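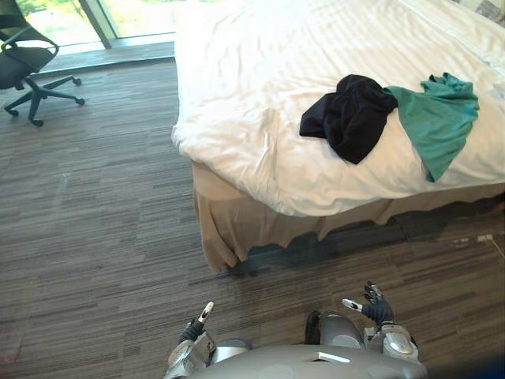 Brekatard abre en noviembre su boletín de divisas a los inversores particulares

17 de septiembre. Soy Rehema Rashidi y llevo la mesa de análisis de Brekatard, así que me toca a mí contaros esto, y lo hago encantada: a partir de noviembre, Pliltberg, el boletín de divisas y materias primas que hasta ahora solo recibían nuestros clientes de empresa, se podrá leer también desde casa.

¿Y qué trae? Pues lo mismo que escribimos cada mañana para los tesoreros: qué han dicho los bancos centrales, qué datos de inflación y empleo salen en el día y qué pares de divisas nos tienen mirando la pantalla más de la cuenta (el yen, últimamente, no nos deja ni desayunar). Son 3 páginas, sin recomendaciones de compra o venta.

Durante el verano lo probamos con 573 lectores y nos llovieron los correos, unos 2108 en total. Muchos pedían lo mismo: menos siglas y un calendario económico con la hora peninsular. ¡Hecho! También nos regañaron por los gráficos del petróleo, y con razón, que los ejes no había quien los leyera. Los ha rehecho enteros el equipo de Brustix, que se encarga además de la aplicación.

La edición en papel seguirá imprimiéndose en Fedoruk para los suscriptores de siempre, con el mismo precio hasta fin de año.

Las altas se piden por correo electrónico a la mesa de análisis o por teléfono, extensión 1659. Si sois de la prensa y queréis un número de muestra, pedidlo en la misma extensión y preguntad por mí.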